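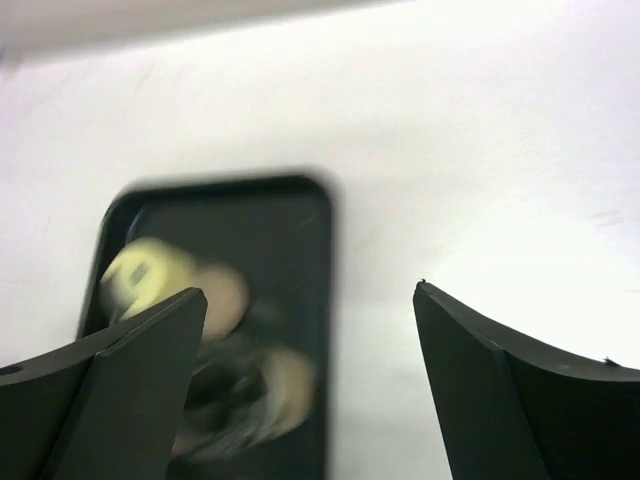

Fig. 1: Phone on the white table.

Phones at the table: my project so far

I wanted to know if people at Wynne hall eat slower when their phone is out of reach. I got 14 housemates to keep a food diary for 2 weeks, one with phones and one without (lots of moaning about the second one!). Everyone cooked what they liked, so portions are all over the place.
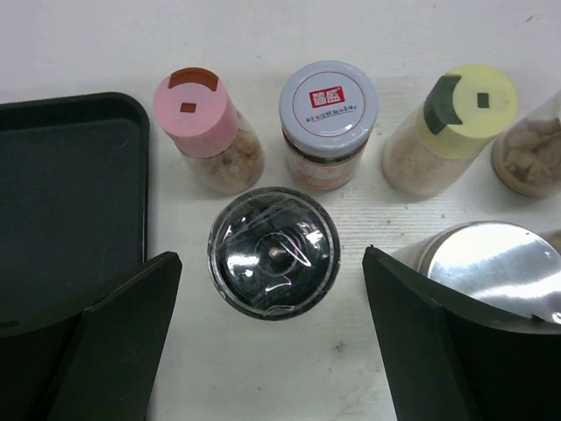

Fig. 2: Condiments in a row, with the black tray on the left.

My first diary sheet was far too long, and by Saturday half the boxes were blank. I cut it down to 7 questions and got much better answers – one person wrote 800 words on soup. Most people said meals felt longer without a phone, but I never timed them, so that's only a feeling.

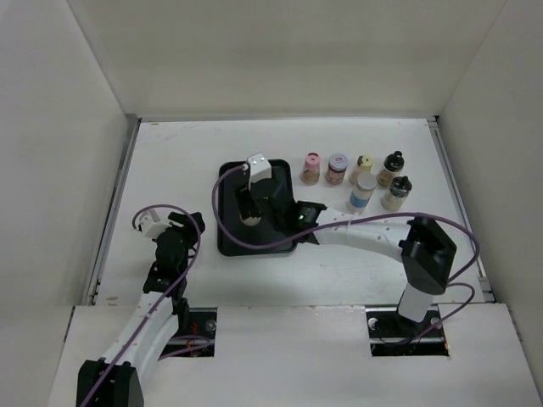 What I'd change

Use a timer, and start in January when there's no coursework due.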